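Speaker notes — Shared surfaces in small households
Session 6, Stavwood meeting room, 10 minutes plus questions

Slide 1. Title. Say thanks to Lenka Šimko for the slot. Skip the biography.

Slide 2. Scope. The survey logged 2751 objects on 543 tables, shelves and sills. Kitchens worktops were left out and belong to Aurelia Neagu's talk after the break. Today covers tables that stand against a wall and are not used for meals.

Slide 3. Terms. "Back row" means anything standing along the wall side. "Working area" is the bare top in front of it. An item between the two is a "forward item". Do not use "clutter"; Traian Bucur objected to it last August and he was right, it can't be measured.

Slide 4. How a back row forms. Tall things go to the wall first. Pump bottles stay upright and keep their place, as the hand comes to them from the front. Flat packets end up lying behind or between bottles. Framed pictures lean on the wall and then fix the position of whatever stands before them. Pause here, people usually want to argue about frames.

Slide 5. Round tops. A straight wall meets a round edge at one point, so the back row gets less depth at its ends than in the middle. On a rectangular table the row can run the full width. Mention the Rawat side table only if asked. The drawing is on the handout.

Slide 6. Forward items. Mostly cups. They are the first to be moved when the surface is needed, and the coding sheet treats them separately for that reason. Raluca Ciobanu has the sheet if anyone wants a copy.

Slide 7. Recommendations. Clear the working area before touching the back row. Wipe, then lift the back row one item at a time. Put frames back first and bottles second. Trays help under pump bottles — less so under cups.

Slide 8. Last slide, leave it up during questions. Point to the frame at the back centre, the clear bottle in front of it and the green packet lying behind the bottle. Then the yellow-rimmed cup as the forward item. Stop by 11.

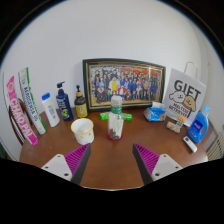

Slide 8. Back row and forward item, round wooden table.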